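Travel notes > Workshops > Visit reports

A Saturday at the Nepia Shared Workshop

27 June 2022
By Xuân Quan

I wanted to visit Nepia since February, when Ewan Ellery wrote me that they are building a two-arm table there and that guests are welcome one day each month. I build small machines in my kitchen, mostly badly, and I like to see how other people arrange their things. So I took the early bus, with a notebook and two sandwiches, and I was there before the door was open.

The workshop is behind a tire shop. There is no big sign. You go through a yard, you pass a row of bicycles, and then there is a green door with the name Nepia painted by hand. Membership costs 20 a month and a visitor pays 3 for the day, with coffee. I paid for two days by mistake and Tane Paewai, who was at the door, made me take the money back.

The front room is for wood. I will not write much about it, because I know nothing of wood, but the smell is very good and there was a man making a drawer who did not look up one time. The second room is for sewing and for electronics together, a strange neighborhood. Tane told me that it was decided by the sockets: only this room has enough of them. The soldering people complain about the thread and the sewing people complain about the smoke.

The robot is in the last room, and this was the reason for my bus ticket. The project has the name Plellonari. Aroha Quinlan and Phúc Triệu started it at Aroha's house, on her dining table, and it moved to Nepia when her family wanted to eat at the table again. They work on it two evenings each week and on the visiting day.

The idea is simple to say. Two small arms stand side by side at the front of a table, and they should learn to pick up and put away normal things from a house. I asked why they did not choose blocks, which are easier. Phúc answered that he does not own any blocks, but he owns a lot of plates. I think this is a good answer.

I looked for a long time at how the table is built. It has walls on the back and on the two sides, all smooth and pale, with no pictures or shelves on them. Aroha told me that before the walls came, each person who walked past in a colored shirt was a problem for the software. I have exactly this problem at home with my curtains, and I never thought to put up a wall. I wrote it in my notebook with two lines under it. 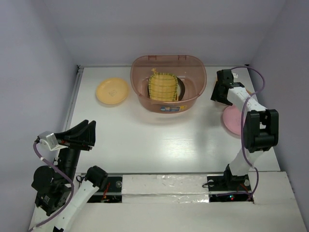
The Plellonari table, with the two plates, the tub and the straw pouch.

The pouch was what I liked best. It is yellow woven straw with green stitching on the edge, and it belongs to Phúc's aunt, who wants it back. It is a difficult object for a gripper, he told me. A plate is always the same plate, but a straw pouch gives way a little when you press it, and each time in another manner. The plates are difficult in their own way, for they lie very low and the fingers must come to the rim at a good angle. Aroha has a page of notes only about rims.

The part I can judge a little is the wiring. Each arm has its own purple cable, held with a small white tie, and I asked why the cable makes such a wide curve at the right arm. Phúc said that the first one was too short. It was pulled tight when the elbow opened, and one evening it came out of its plug and the arm sat down on the table like a tired person. Now they leave plenty of length. The arms stand on black mounting plates in the front ledge, and between the plates there is a white panel with clear tape over it. The tape is wrinkled and Aroha is not happy with it – she wants to do it again, Phúc says it holds.

They bought the motors used, as a lot, from a small firm called Bustari that was closing one of its lines. They paid 200 for the lot. There were 13 motors in the box, and one of them makes a noise like a coffee grinder, so it stays in a drawer. The brackets were printed at Nepia. The first brackets were printed too thin and broke, and these are kept in a jar near the window. I asked if I could have one and I could. It is now on my desk.

After lunch I was allowed to drive. You do not use a joystick, as I expected. You hold a second, smaller arm in your hand and the big one copies you. I did the left one. My task was to lift the pouch out of the tub, and I must report that I lifted the tub also, a little, and then dropped both. The second try was better. The third I do not describe. After ten minutes my shoulder was sore, for I was holding my breath and my arm at the same time. Aroha says that everybody does this in the beginning and that one should sit, and let the elbow rest on something.

What surprised me is how slow the work is and how calm they are with it. They do one movement, they talk, one of them writes something down, they put the things back on the table and do it again. Phúc has a playlist for this, very quiet piano. I stayed until they wanted to close and I almost missed the bus.

Some practical matters for those who want to go. The bus stop has the name Lustetti and from there it is a short walk, but the yard is dark in winter, so bring a lamp. Write to Ewan before you come if you want to see the robot room, as it is small and more than four people make it warm. Bring your own cup. There is a place to eat across the road with good soup, but it closes early on Saturday, and I found this out with my hand on the door – therefore the sandwiches were a good decision.

I will go again in the fall. Aroha promised that I can try the right arm.

Comments

Marit: Thank you for this. Is it possible to come with a child of nine years? Mine would want to drive the arm all day.

Xuân Quan: Marit, I saw two children there, they were in the wood room. For the robot room please ask Ewan, I don't know the rule.

benchdog: Did they say what they use to keep the arms from hitting each other? I have two on one table as well and mine fight.

Phúc Triệu: @benchdog for now only a limit in the software on how far each one can reach to the middle. It is not elegant. Come by and we can show you. Xuân, my aunt read this and asks again for her pouch.

Old Pete: I remember that building when it was a print shop. Glad somebody is in it.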